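Trondard Robotics Programme
October 22, 2018

1/ The Trondard programme has opened its second period of example gathering for household tasks. This thread sets out how the work is organised, what is kept and what is set aside. Questions from partner groups are welcome in the replies.

2/ The present task concerns a saucepan and its lid. The learning system is to be given many examples of an arm dealing with a lid in an ordinary kitchen arrangement, with other items of food standing near by.

3/ Each example is a full attempt from start to finish. It comprises the view from the cameras, the positions of the arm's joints, the state of the gripper and a short written instruction in plain English. An example lacking any of these is not passed on for training.

4/ The target for this task is 60 accepted examples. Awuor Kariuki is responsible for the count and for the decision to accept. Attempts that do not meet the standard are stored separately, and the cause is entered against each of them.

5/ The task at Darnstead:
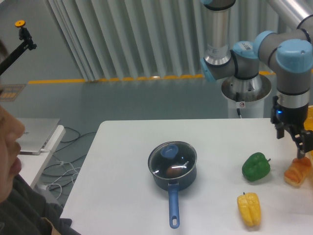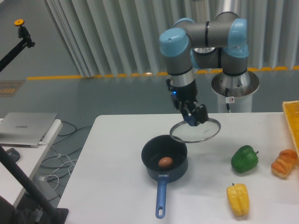
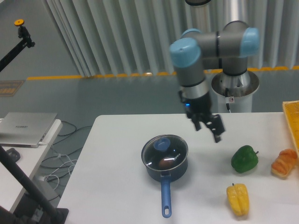
6/ Glass was chosen for the lid after some discussion. Clear and shiny surfaces are difficult for cameras, and the earlier collection, made in September, contained almost none. Zanele Rampersad argued that a system trained only on dull, solid objects would be of limited use in a home. The programme has accepted that view.

7/ Positions on the table are to be changed between attempts. The written plan specifies which items move and by how much, so that the system does not come to depend on a pepper being in one particular spot. Staff are asked to follow the plan and not to choose positions by eye.

8/ On instructions: the wording should be what a member of the public would say. "Take the lid off the pan" is suitable. "Execute lid removal" is not. Bezawit Mersha has revised the list of approved phrases, and the previous list should no longer be used.

9/ Failed attempts have been the subject of several enquiries. A dropped or missed lid is a failure and should be marked as such, even where a second try within the same attempt succeeds. Recoveries are of real interest to the programme, but they carry their own label and do not form part of the 60.

10/ Two reviewers examine each example separately. Where they disagree, the example goes to Wayne Morin, whose decision is final. Reviewers should not discuss an example until both have entered a result.

11/ Four further tasks are planned under the Nkuna heading. They will cover drawers, cloths, jars and the stacking of plates. The order has not yet been settled and will depend in part on the availability of the room.

12/ A number of correspondents have asked whether examples gathered at Darnstead may be combined with those from Idgate. At present they may not. The two sites record the gripper's opening on different scales, and the conversion has yet to be checked. Mared Gape will issue a note to both sites when this has been done.

13/ Groups wishing to use the accepted examples should write to the programme office, stating the intended purpose and the name of the person who will hold the files. Requests are considered in the order received.

14/ Correction to post 3: the written instruction is entered before the attempt begins, and must not be altered afterwards to match what the arm did. Existing guidance for operators already states this.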